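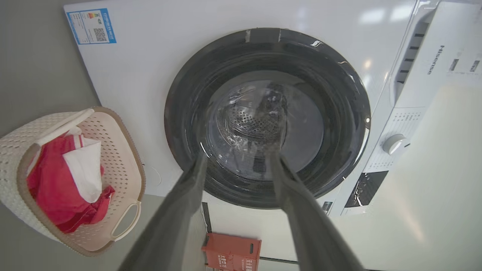
Front loader with the door open.

Frequently asked questions – Grorkwood Preserving Kitchen

Last updated: October 2020

Do I need to book the kitchen?
Yes. Sessions run for 3 hours and you need to book at least two days ahead. Put your name, phone number and what you plan to make on the form. If you're making anything with raw meat, ring first.

What does a session include?
Use of the stoves, the large stockpots, the food mill, the benches and the cool room while you're there. Salt, sugar and white vinegar are sold at cost. Everything else you bring yourself.

Can I bring my own jars?
Yes, as long as they have no chips and the lids are new. Old lids with a worn seal aren't allowed on anything that goes through the water bath. We sell 300 mL jars singly or by the tray.

How many people can come on one booking?
Up to four. Children over ten are welcome if an adult on the booking stays with them.

What is the tomato day?
It's held in January, when the sauce tomatoes are cheapest. We order from Grerkholm and you pay for your boxes when you collect them. One box gives you nearly 18 jars of passata, depending on how far you cook it down. Orders close a fortnight before.

Which tomatoes should I use for sauce?
Roma or another paste type. Salad tomatoes work but they hold a lot of water and you'll be at the stove much longer. Add lemon juice or citric acid to every jar before you fill it. This applies to all tomatoes, including very sour ones.

Do you have the Kubíček dill pickle recipe?
Yes, it's on the sheet next to the sink and you can take a copy. It uses small firm cucumbers, garlic, dill heads and a brine of salt and water – no vinegar. Keep the cucumbers under the brine and start tasting after five days.

My jam didn't set. Can I save it?
Usually. Tip it back into a wide pan, add the juice of a lemon and boil it hard for a few minutes, then test a spoonful on a cold saucer. If it still runs, label it as syrup and have it on pancakes.

Do I have to clean up?
Yes, within your booked time. Wash and dry the pots, wipe the benches and stoves, and take your scraps to the green bin. Used tea towels and aprons go in the tub by the back door.

Is the Wovotari chilli paste class coming back?
Yes. Thomas Villa is taking it again and dates will go up with the next timetable. Bring gloves and an empty jar.

Can I sell what I make?
Not from a standard session. You need your own food business registration and a separate agreement with us. Ask for the form at the desk.

What if I need to cancel?
Tell us the day before and we'll move your booking. After that the fee isn't refunded.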